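Misska Foundation for Displaced Communities
Grant progress report, second reporting period
Project: Legal and practical return support, Vustthorpe municipality
Submitted by: Tove Ladefoged, project lead
Covers January to July

Summary

The project helps families who were forced out of the villages around Vustthorpe to recover documents, reclaim property and, where they want to, go back. During this period the office in Tornia opened more files than planned and closed fewer. Property claims are moving at about the speed of the municipal court, and the court was without a second judge from March to May. Spending is slightly under budget. We are asking for one change to the budget lines, set out near the end of this report.

Legal aid

The fieldwork team has now registered 2450 people from the pre-war lists, counting everyone in a household. Most of them live in collective housing in Tornia or with relatives across the district line. The register is kept by Mwangi Mfinanga and was checked against the municipal rolls in April. The rolls contain many duplicate entries for people whose names were spelled differently in the old and new alphabets, and cleaning these up took most of the spring.

The usual first step is a birth or marriage certificate. The parish books for the lower valley were moved during the fighting and are still held by the Interior Ministry's regional office. Requests used to be answered within a month. Since the change of government in the winter the office has accepted them only in person, from the applicant or a lawyer with a stamped power of attorney. Steinar Vestergaard now travels there every other week with a batch of files.

Six property cases reached a final ruling, all in favor of the claimants. In two of these the current occupants have appealed to the district court over compensation for repairs they made to the houses. The appeals do not suspend the rulings, but the police have declined to carry out evictions while they are pending. We wrote to the municipal police chief about this in May and again in June. A written answer came to the second letter only, and it says the matter is under review.

We have not advised any family to enter a house on its own with a ruling in hand. One family tried this in February, before we took over their case, and was turned away at the gate by neighbors.

Security and local relations

There were no attacks on returnees during the period. Graffiti appeared on the bus shelter and on the wall of the old school after the Kárason report was published in March. The report names several local men as members of the militia that emptied the upper villages, and feelings ran high for some weeks. The municipality painted over the wall. The bus shelter was left as it was until the returnees cleaned it themselves.

Holger Bakke attended the monthly meetings of the municipal security council as an observer. Returnee representatives were given a seat in April but no vote. Their main request is a regular evening patrol on the upper road in winter, when it is dark by four and many of the houses along it are still empty. The police say they have one vehicle for that side of the river and cannot promise this. The request will be on the agenda again in the fall.

The mayor's party lost its majority in the municipal assembly in the spring by-election. The new coalition has kept the return coordinator in his post, which we were not sure of, but it has not yet passed the budget for reconnecting water to the upper villages. Without water, the ministry will not certify the rebuilt houses as fit to live in, and the families cannot sign for them.

Household and work support

Return grants were paid to the families who moved back before the end of June. The grant covers basic furniture, a stove and fuel for the first winter. Receipts have been collected from all but one household, where the head of the family has been in the hospital. We expect to have that file complete by the next report.

The work placement part of the project was slower. Employers in Vustthorpe are willing to take returnees for seasonal work, mainly in the sawmill and the orchards, but few offer contracts longer than the harvest. Women with small children have asked for work closer to home and for help with transportation to Tornia, where most of the service jobs are. 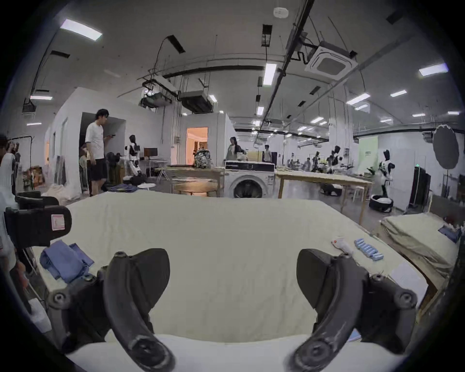 Budget

Spending to the end of July was below plan on legal fees and above plan on travel. The difference comes from the ministry's rule on in-person requests described earlier. We ask the Foundation to approve moving part of the unused legal fees line to travel for the rest of the year. The total does not change. Achilleas Psarras has prepared the revised table, and it is attached with the bank statements and the payroll summary.

The office lease in Tornia was renewed on the same terms.

Plans for the next period

File the remaining requests for parish records before the regional office moves to its new building.

Follow up with the district court on both compensation appeals and ask for a joint hearing.

Meet the new assembly's finance group about the water connection.

Hold information meetings in the collective housing before the winter grant round opens. The last round drew several applications from people who were not eligible, and the form has been reworded.

The next report will be sent after the close of the grant year, together with the audit.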